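Merby round table: nine months of using it as a desk

Our spare room is narrow at one end, and a regular desk left a corner sticking out exactly where you walk in. After bruising the same hip a few times I started looking at round tables instead. The one I settled on was the Merby from Grusmont. It cost 549, with another 59 for delivery to an upstairs room. I paid for it myself.

Delivery and assembly

It came in two boxes. The top was well packed, with foam all the way around the edge. The base was less well packed and one foot had a small scratch, on the underside where it doesn't show. Assembly took me 90 minutes alone. The instructions say 30, and I think you could do it in that with a second person holding the base while you line up the bolts. The hex key in the bag is soft and started to round off on the last bolt, so I finished with my own.

The top

The finish is shinier than I expected from the store page, and the color is more orange. By lamp light it gets a lot warmer. The grain is strong and it moves around a good deal, so if you want a quiet, even surface you should look at something else. I have come to like it.

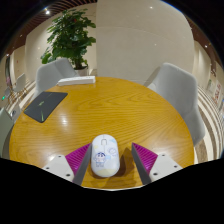 The grain on the Merby top, with a mouse near the edge.

Cleaning is easy. A damp cloth takes off fingerprints and a dry one takes off the streaks. I left a mug on it overnight once and there was a faint ring in the morning, which came out with a little of the oil-free polish Grusmont sells. I have used coasters ever since. My daughter dragged a metal ruler across it in June and that mark is still there if you know where to look.

Working at a round table

The curve takes some getting used to. With a straight desk you can rest both forearms flat. On the Merby your elbows hang off a little unless you sit closer in, and I ended up switching to a chair with lower arms so I could do that. Papers are the other problem. A stack of letter-size sheets near the edge always has a corner hanging over, and things get knocked off.

The shine matters too. I have a window on one side and a ceiling light, and I get bright patches on the top for most of the afternoon. Tilting the blind helps. Some mice may also be fussy on a glossy surface, so I'd keep a pad on it. 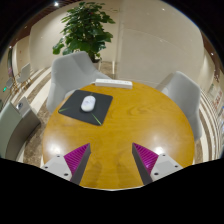

Stability

The single pedestal is better than I feared. Typing doesn't shake it. Leaning hard on the edge to stand up does make it dip slightly, and I had to tighten the center bolt again after the first month. It has held since then. On carpet it feels a bit softer than it did on the bare floor in the hall, where I first put it together.

Compared with the Usura and the Tawfik

Before buying I tried two others in a showroom. The Usura is cheaper and lighter, with a matt top that hides marks, but it rocked when I put my hand on the edge. The Tawfik was the sturdiest of the three and has four legs, which got in the way of my knees wherever I sat. My neighbor Jacqueline Besnard has the Tawfik as a dining table and is happy with it, and for meals I would probably pick it too.

Would I buy it again?

Yes, for this room. If you have the wall space for a normal desk, get a normal desk. Four stars, with one off for the hex key and the way the top marks.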